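Notebook, folding bench, July

Picked up the Wamov fold policy again after lunch. Piyumi Kodikara's summary has the new checkpoint beating the old one on trousers, and I want to know what "beating" means before it goes in the Ustetti report. The training set is 1,843 demos, nearly all shirts and towels, so I would not expect trousers to improve much on their own.

Scoring as it stands: a fold gets a pass if the outline from the fixed camera fits inside a target box. I have never liked this. A garment folded lengthwise and bunched at the cuffs can fit the box just as well as one folded flat, and the score comes out the same.

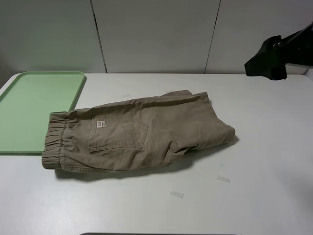
Khaki pants, elastic waist at the tray end, legs lengthwise. Rear pocket up.

Look at the waistband. It laps over the edge of the green tray, and the box score doesn't care, because the tray gets masked out before the outline is computed. So any cloth on the tray side is free. I asked Bayu Ngau if the mask was meant to do that and he said it came over from the Sopacua setup, where the tray sat much further away. I believe him, but it means every trouser number we have is suspect in the flattering direction.

Second complaint is the layers. One leg sticking out past the other along the top edge is exactly what I'd call a bad fold, and the box allows it as long as the flap stays inside.

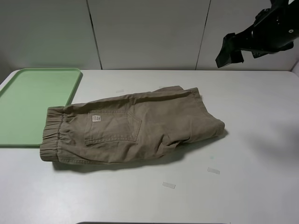

Went back through 26 trouser trials from the new checkpoint and scored them by eye, with two rules: layers lined up along the long edge, and cuffs flat. Over half of the box passes fail on one or the other. Haven't done the same for the old checkpoint, so I can't say the new one is worse. I can't say it is better either, and the summary does.

Piyumi thinks my cuff rule is too strict for twill. Maybe. She should score the same trials without seeing mine and we compare.

To do:
- take the tray out of the mask, rerun box scores for both checkpoints
- eye scores on old checkpoint, file names hidden
- ask Bayu if the Iveo depth data is good enough to get cuff height
- hold the trouser line out of the report until then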